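Dondola shallow trays, white, set of three

I bought these to sort instant noodles by flavor. We keep a mixed stock at home, and a 296-packet cupboard it is not, but the beef always ends up buried under everything else.

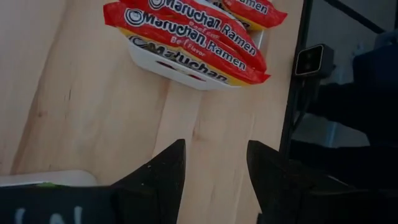 The sides are low, so you can read a packet without lifting it out. Three Maruchan packets fit if you let them overlap. Laid flat side by side, they don't.

I paid $14 for the set in December. The Droltivari version is deeper and costs $6 more. For packets I prefer the shallow one. For cans, get the deeper one.
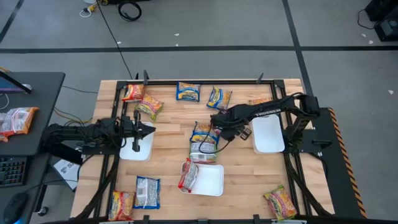
*Review by Griet Van Hecke | 3 May 2020*

A packet put down at a slant will hang over the rim, so straighten it before you stack. I'd like a label slot on the front. Otherwise I'm keeping them, and would buy a second set.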